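A Library That Turns Its Back to the Road

Monday, October 20, 2025

When the town of Clastell decided to build a new library, the jury expected many towers. The site is narrow and stands beside a loud road, and most of the architects who sent drawings tried to answer the noise with height. Mitra Shokri answered it with a wall.

Her design, chosen in February, is a long brick building with almost no windows on the road side. People who drive past will see only a curved surface and one deep door. All the light comes from the other side, where the reading rooms open to a garden and, behind it, to the old canal.

"I was told many times that a public building must be transparent," says Shokri, who came to architecture after some years as a stage designer. "But a person who reads wants a wall behind the back. I think this is a public need also."

Not everybody in Clastell was happy. At the first public meeting, residents of the Folance quarter complained that they would look at a closed face every morning. Shokri went back to her studio, Bunix, and changed the brickwork. The wall is now laid in a pattern which becomes more open toward the top, so that in the evening the lamps inside will shine through small gaps. The cost went up a little. The complaints became fewer, although they did not stop.

The studio itself is small. Three architects share two rooms over a bicycle shop, and they make a large part of their decisions with cardboard and glue. Shokri does not trust the computer image for the first months of a project, because it looks finished too early – the client falls in love with a sunset, she says, and forgets to ask where the stairs are. 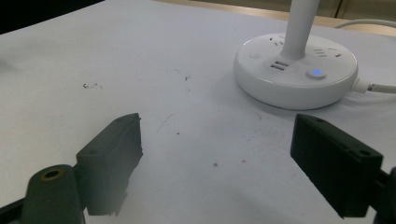 The question of the stairs

In Clastell the stairs were the hardest part. The first plan had one great staircase in the middle, wide enough to sit on, as many new libraries have. The librarians did not want it. They explained that such stairs look generous in photographs, but older visitors avoid them and the sound travels to every floor.

The final plan has two quiet staircases at the ends of the building, and a slow ramp between them that follows the curve of the wall. The children's books are placed along the ramp, on low shelves. The main reading room has 1000 square meters of floor and an oak ceiling, and it can be divided with heavy curtains for concerts. Here the stage designer is easy to recognize.

Shokri's earlier work is less known. Her school in Tiêu won a regional prize, and its covered courtyard is still used for the weekly market. She visits it when she can, mostly to see what people have changed. On the last visit they had painted the columns green up to the height of a child. She asked for the name of the paint.

Work on the foundations in Clastell will start after the winter.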